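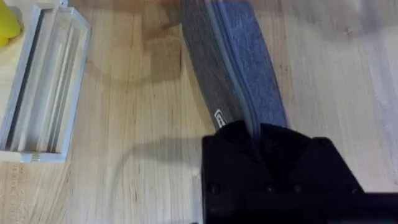

Give your robot something floppy

I've been going on about this at the Zutmont workshop for months, so I may as well write it down and save everyone the Thursday-night version over the drill press. My opinion, which I will defend with a screwdriver in my hand if necessary: if you're building arms at home or in a shared shop, put the coloured blocks away and give the thing some cloth.

Our build is called Flivberg. Two arms, black grippers, bolted to a wooden bench we share with people who would quite like to do some woodwork on it. My part of the bill so far is $1285, and I've stopped adding the little runs to the hardware store because I don't enjoy the answer. We started in January with blocks, same as every hobby build I've ever read about, and blocks were wonderful! The arms picked them up. The arms put them down. We all clapped and went for doughnuts.

Then we tried a soft thing and the whole project fell on its face.

A block is the same block from every side. Cloth has opinions. You grab a bit of it and the rest goes wherever it likes, and the spot you meant to grab next has folded itself under the spot you're already holding. Everything we'd been so pleased with (the tidy grasp positions, the neat little table of heights) was really knowledge about blocks and had very little to say about anything you'd find on my bedroom floor. I was grumpy for a week. I now think it was the best week of the build.

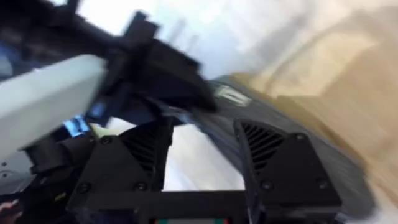 Up close with the slatted fingers, dark grey fabric just behind.

The usual argument against me is that beginners need an easy win. Sure, have one! Have an afternoon of easy wins. My complaint is with the people who stay there, tuning a pick-and-place until it's perfect, and then post a video and take the arm apart for its motors. I've seen so many of those videos. I made one. What I learned from it was how to edit video.

The other argument is cost, and I've got less patience for that one. Blocks cost money and my house is full of fabric. If a slipper gets mangled I'm out a slipper. Meanwhile the same person telling me cloth is too ambitious has just ordered a nicer set of fingers from Khattak, who are lovely and make good parts, and whose good parts are still sitting in a bag on our shelf. I ordered them too, so I'm allowed to be rude about it. We swapped them in, swapped them back, lost one screw out of a bag of 13, and the cloth behaved exactly as badly as before.

What did help was slowing down. Our control software is a home-grown heap called Indolent, named for its top speed in the first version, and somewhere along the way we got it moving briskly and were very proud. Brisk is terrible for fabric. Things swing. One arm turns up where the other one expected a corner to be and they have a sort of polite argument over it. We wound the speed back and added a pause before each grip,
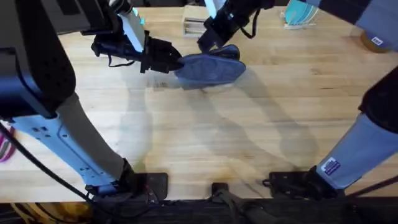
and yes, it's dull to watch, and visitors wander off to look at the lathe, but you start to see why a grab goes wrong instead of only seeing that it did. You can't get that from a blur. I'd take ten slow, readable failures over a fast success I can't explain, and I say that as someone who has sat through a lot more than ten.

And two arms, please, if you can stretch to it. I know, I know, twice the wiring and twice the swearing. But think about how you handle anything soft yourself. One hand holds, the other hand fusses. We spent weeks trying to get one arm to do both jobs and all it did was push things across the bench. You could also pair up with somebody else in the shop who has a lonely arm of their own, which is half the point of having a shared shop in the first place.

We still keep some rigid stuff in the mix, mind you. A pen is a sneaky one. It's skinny and it rolls, and you find out very quickly how level your fingers are.

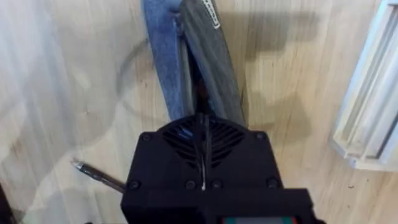
What I'd tell you if you were starting tomorrow

Clear out the laundry pile before you buy anything. Take whatever's soft and past its best, and keep the same few pieces going for a good long stretch so that you get to know how each one misbehaves.

Write down the failures. We've logged 400 attempts now, in a paper notebook, with a pencil on a string, and I've gone back to it far more often than to any of the files on the laptop. My favourite entry says only "no."

Leave the bench a bit messy too. We used to strip it bare before every run, and the first time somebody forgot, the arms went to pieces over a tray. A home has trays in it. I'd sooner find that out early, with the cheap fingers on, and the good ones still in their bag on the shelf.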